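Stodeck
@stodeck
Thread on the Plarkero hand-held gripper fault at our Amegashie site. It sets out what happened, which recordings are affected and what has changed. Partners holding data from the Peseo project are asked to read to the end. 1/18

Stodeck
@stodeck
Peseo records people handling household items with a pair of hand-held grippers. The recordings are then used to train two-armed robots. Each gripper is worked by hand and logs how far its jaws are open. 2/18

Stodeck
@stodeck
Paired grippers in use at the Amegashie site. 3/18
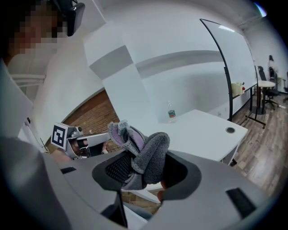
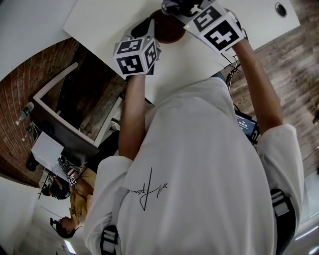
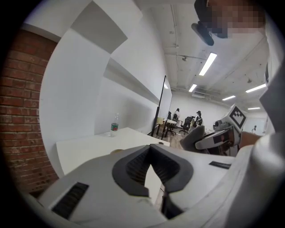 Stodeck
@stodeck
In December an operator reported that the jaws of a right-hand gripper had stayed shut after the trigger was let go. The operator put the gripper down on the table and used the free hand to pull out the cloth held in it. The jaws opened, then closed again on the tip of one finger. 4/18

Stodeck
@stodeck
The injury was a bruise and a small break in the skin. It was treated on site and the operator returned to work the next morning. We have apologised to the operator in person and do so again in this thread. 5/18

Stodeck
@stodeck
Recording was stopped on all Plarkero units that afternoon. The unit concerned was labelled, bagged and passed to Anselmo Betancur, who leads equipment safety at Stodeck, for inspection. 6/18

Stodeck
@stodeck
Findings on the mechanism: the return spring had slipped off its seat and was resting against the linkage. In that position it could hold the jaws closed, and could also snap them closed if the linkage was knocked or the object was pulled out sideways. 7/18

Stodeck
@stodeck
The spring seat is a pressed part. On the failed unit it had worn to the point where the spring could ride over the lip. Two further units showed the same wear at an earlier stage. Neither had been reported as sticking. 8/18

Stodeck
@stodeck
Lint was also found in the linkage. Our view is that it made the sticking worse but did not cause it. Soft items such as the fleecy grey fabric in the first picture of post 3 are a normal part of the work, and we do not intend to remove them from the task list. 9/18

Stodeck
@stodeck
There was a second fault, found only during the inspection. The opening sensor reads the trigger side of the linkage. With the spring out of place, the log showed the jaws as open while they were still shut. 10/18

Stodeck
@stodeck
This matters for training. A robot taught from such a recording would be given an open command at a moment when the real jaws were still holding the object. The log is written 60 times a second, and nothing in the file itself marks the reading as wrong. 11/18

Stodeck
@stodeck
The position data is not affected. Position is worked out separately, with the help of the square markers on top of the grippers, and checks against a measured track gave the expected results for all units, including the failed one. 12/18

Stodeck
@stodeck
Scope: 461 recordings were made with the three worn units after their last good service check. Each was reviewed by comparing the jaw video with the opening log. 283 showed a mismatch in at least one place and have been withdrawn from the Peseo set. 13/18

Stodeck
@stodeck
The other recordings from those units remain available, marked "reviewed". Partners should delete any local copy of a withdrawn file and replace their index with the current one. The list of file names has been sent to each partner's named contact. If you have not received it, please write to us. 14/18

Stodeck
@stodeck
Changes to the equipment. All spring seats have been replaced with a machined part that has a deeper lip. A second sensor now reads the jaw side of the linkage. If the two readings disagree, the recording stops and a tone sounds. 15/18

Stodeck
@stodeck
Changes to working practice:
Fingers are to stay out of the jaws at all times, including when a unit is on the table.
A stuck item is freed with the plastic wedge kept at each station.
Linkages are brushed out after every 60 minutes of use with fabric.
A gripper that sticks once is taken out of use that day. 16/18

Stodeck
@stodeck
We should have acted sooner. The station notebook holds two earlier remarks about a "lazy" trigger on the same unit. They were treated as a matter of comfort and were not passed on. Remarks of this kind now go directly to Anselmo Betancur, and operators receive a written reply. 17/18

Stodeck
@stodeck
Recording at Amegashie has resumed with the refitted units. The full inspection note, with drawings of the old and new spring seat, is available to partners on request. Other users of Plarkero grippers are advised to check the seat for wear before further use. 18/18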